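Revising our bench rules for two-arm cells

I spent most of Sunday rewriting the rules sheet for the small two-arm cells we run under the Hetia project. The old sheet had grown to 143 lines, many of which contradicted each other, and Benedikt Ruppert had pointed out more than once that a new starter could not be expected to read it before lunch. The new one fits on 2 sides of paper.

The largest change concerns shared space. The old wording said that the arms "should avoid" each other. It now says that one arm is named as the working arm for each task, and the other holds a declared pose until the task ends or the roles are swapped in the log. A swap in the middle of a run counts as a new run.

Cables come second. Any loop that can reach the gripper fingers at any point of the planned motion has to be checked by hand, at low speed, before recording starts. Heike Pfeiffer wanted this done after every change of task. I had written every morning. Her version went in.

Finger pads are treated as consumables. Record the fitting date, inspect both faces, and replace them as a pair. We set the limit at 100 runs for foam, mainly to have a figure to argue with. The Sestero cell reached 102 before anyone checked the log, so the count now goes at the top of the run sheet.

For thin, flexible items the sheet asks for a slow approach and closed fingers until the grasp point has been chosen. Force limits for rigid parts do not carry over - they have to be set again for each material.
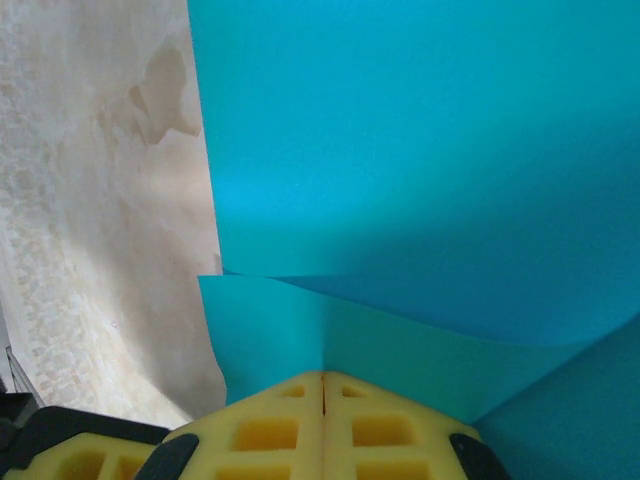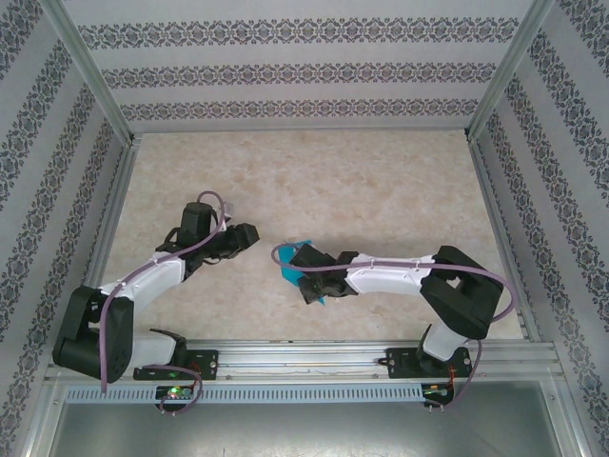

Two points are still open. The first is whether a wrist camera view is enough to sign off a grasp, or whether the fixed view must be kept alongside it. I favour keeping both, with matching clocks, but storage is limited and Benedikt disagrees. The second is what to do about the open boards at the front of a cell. A cover is easy to make, though it hides the status light, and the start-up check relies on that light.

Comments on the draft are welcome until the end of June. After that it goes to Hollmann for their cells as well.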